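4.2. La jornada de puertas abiertas

La tercera parte del estudio se apoya en lo observado durante la jornada de puertas abiertas del 23/11/2019, en la que el laboratorio de Undlow recibió a 200 visitantes repartidos en turnos. El ensayo previo, celebrado en octubre con personal de Sugden, nos había enseñado mucho sobre los tiempos de espera, pero muy poco sobre lo que el público quiere preguntar. ¡Y preguntó muchísimo!

El recorrido empezaba con una charla de Liam Birkett sobre el proyecto Brarnska, dedicado a la manipulación de objetos domésticos blandos, y seguía con la demostración de agarre. Habíamos previsto que la charla ocupara la mayor parte del turno. En la práctica los visitantes se iban hacia los objetos en cuanto podían, y a partir del segundo turno Birkett optó por hablar menos y dejar que las pinzas hicieran el resto -- decisión que todo el equipo agradeció.

El tipo de tarea que trata el proyecto se recoge en la figura 7. Los tejidos de punto son, a nuestro juicio, el material más agradecido para enseñar en público: todo el mundo ha doblado un calcetín alguna vez y todo el mundo tiene una opinión sobre por dónde conviene cogerlo. El punto de agarre determina qué parte de la prenda se dobla y cuál queda colgando, y esa relación se entiende de un vistazo, sin necesidad de ecuaciones.
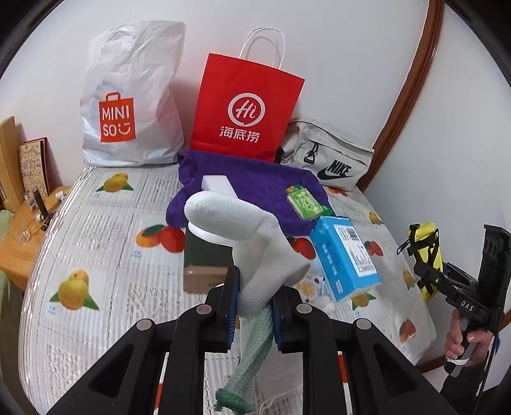 Figura 7. Agarre de un calcetín blanco de punto con una pinza de mano, sobre una cama con objetos de uso cotidiano. A la derecha, una segunda pinza sujeta por su empuñadura.

La presencia de objetos variados en torno a la prenda (bolsas, una toalla, cajas) nos parece esencial. Una superficie despejada simplifica el problema hasta hacerlo irreconocible para quien vive en una casa normal, y varios visitantes lo comentaron con bastante gracia en las hojas de opinión.

Durante la jornada se anotaron 619 intentos de agarre en la plataforma Likska, que se suman a los registrados en las sesiones internas hasta alcanzar un total de 2529. Los intentos del público se analizan por separado en la sección 5, dado que los participantes no recibieron entrenamiento y cada uno eligió su propia forma de acercarse a la prenda. Esa variedad es lo que más nos entusiasma del conjunto: aparecieron agarres por el talón, por el borde y hasta por la punta que ninguno de los autores había probado en el laboratorio. Dos de ellos se han incorporado ya al protocolo interno y se describen en el apéndice B.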